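Clolenthorpe Stone Worktops – Frequently Asked Questions

Last revised 28 July 2020

Is marble suitable for a kitchen?
Yes, provided the owner accepts some marking. Marble is calcium carbonate and reacts with acids. Lemon juice, vinegar and wine leave dull spots known as etching. Sealing does not prevent this.

What is the difference between a stain and an etch?
A stain is colour that has soaked into the stone. An etch is damage to the polish itself and feels slightly rough under a fingertip. Stains can often be drawn out with a poultice. Etches must be repolished.

How often should the surface be sealed?
Test it first. Leave a spoonful of water on the stone for 18 minutes, then wipe it off. If a dark patch remains, reseal. Worktops beside a sink usually need this sooner than the rest.

Do the veins weaken the slab?
Some do. A vein may be a healed fracture filled with another mineral. Slabs in our Seken range are backed with mesh before cutting, and we keep sink and hob openings clear of the larger veins where the layout allows.

Can I choose where the veining falls?
Yes. Slabs are laid out digitally before cutting and you approve the layout. Changes after approval are charged at £62 per drawing.

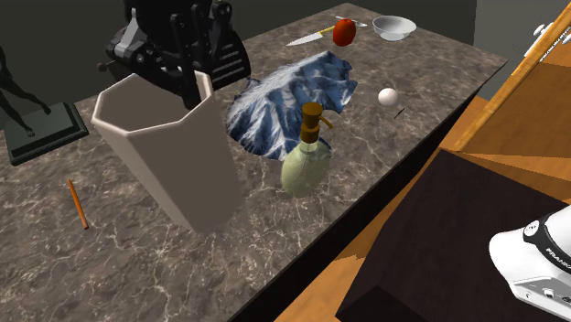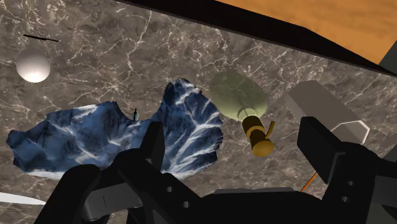
Brown-grey marble with pale veining, two views.

Which edge profiles are offered?
Pencil round, bevelled and square. Square edges chip most easily – we advise against them on islands and narrow walkways.

What may I clean it with?
Warm water and a pH-neutral soap. Do not use bleach, limescale remover or cream cleaners. Dry the surface afterwards, as hard water leaves a film on dark stone.

Can hot pans be placed on it?
Use a trivet. Sudden heat can crack the stone near a cut-out and will discolour some resins.

How thick are the slabs?
Umano slabs are 2 cm thick and Seken slabs 3 cm. The thinner slab needs a continuous board beneath it.

Is there a minimum order?
No, but templating carries a fixed fee of £326, deducted from the final invoice if the order goes ahead.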